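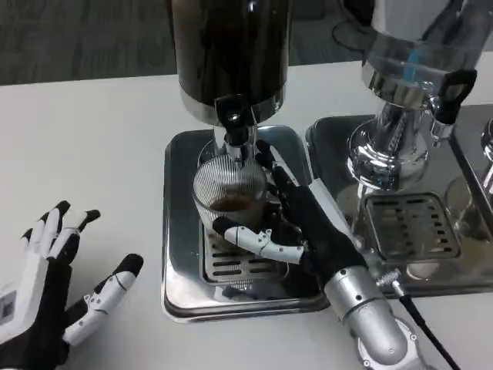 The coffee dispenser in the Jarnora refreshment area, with a glass in place beneath the tap.

Changes to refreshments in the Jarnora building

Members of staff and visitors are advised that the hot drinks service in the Jarnora building has been reorganised with effect from 5 October 2020. The former counter service on the ground floor has closed, and coffee is now provided from table-top dispensers in the refreshment area beside the Prulesier Room. The service is managed by the Facilities Office under the direction of Precious Tan, to whom general enquiries should be addressed.

The review of catering arrangements which began in April recorded 1,008 responses from staff, tenants and regular visitors. The most frequent request was for coffee to be available outside the hours of the old counter, particularly in the early morning and during evening meetings. A second common request was for proper glasses and cups to be used in place of disposable ones. Both requests have been adopted.

Opening hours

The refreshment area is open from 7.30 a.m. until 8 p.m. on working days. The coffee is made fresh at 7.30 a.m., 10.30 a.m., 1.30 p.m. and 4 p.m., and the dispensers are emptied and rinsed between fillings. Coffee may not be available for a short period at these times, and users are asked not to operate the taps while a dispenser is being changed over.

Using the dispensers

Glasses should be placed on the metal grate directly under the spout before the lever is moved. The grate sits over a drip tray, which is emptied by the catering staff at each filling. Users are asked not to lift the grate out or to pour unwanted drinks through it. Leftover coffee should be taken to the sink in the adjoining kitchen.

The ribbed glasses are intended for coffee served at the table. They may become hot when full, and users carrying drinks to the upper floors should use the china mugs with handles, which are kept in the cupboard under the window. Flasks and travel cups may be filled provided that they stand upright beneath the spout. Taller flasks should be filled from a jug, available on request from the kitchen.

Milk, including an oat alternative, is kept in the small refrigerator by the kitchen door. Sugar and spoons are on the shelf above it. Tea drinkers should note that the wall-mounted boiler in the kitchen remains in use and is not affected by these changes.

Glassware

A stock of 300 glasses has been bought from Skasell for the building. By the end of the second week, a number had found their way into offices and meeting rooms, and the supply at the refreshment area was low by mid-afternoon. All departments are asked to return glasses to the trolley outside the kitchen by 5 p.m. each day. Glasses should be emptied before they are placed on the trolley. Any that are chipped or cracked should be handed to a member of the catering staff and not put back into use.

Meetings and events

Coffee for meetings of up to 12 people may be taken from the refreshment area without prior arrangement. For larger gatherings, a separate dispenser can be set up in the meeting room, and three working days' notice is required. The Shim Hall, which seats 145, has its own serving tables, and bookings for the hall should state the number of people expected and the time at which drinks are to be served. Requests are handled by Su-bin Hyun at the Facilities Office.

A charge is made to the booking department for events only. Coffee taken from the refreshment area for individual use continues to be free of charge to staff and registered visitors. The annual budget for coffee, milk and sugar remains at £3,000 per floor and will be looked at again in April.

Spillages and faults

Small spillages should be wiped up at once using the cloths provided at the end of the table. The white table surface marks easily if coffee is left to dry on it. A dripping tap or an unstable base should be reported to the Facilities Office by telephone or at the reception desk. Users should not attempt to tighten or remove any part of a dispenser.

Comments on the new arrangements may be left in the book at reception or sent to the Facilities Office in writing.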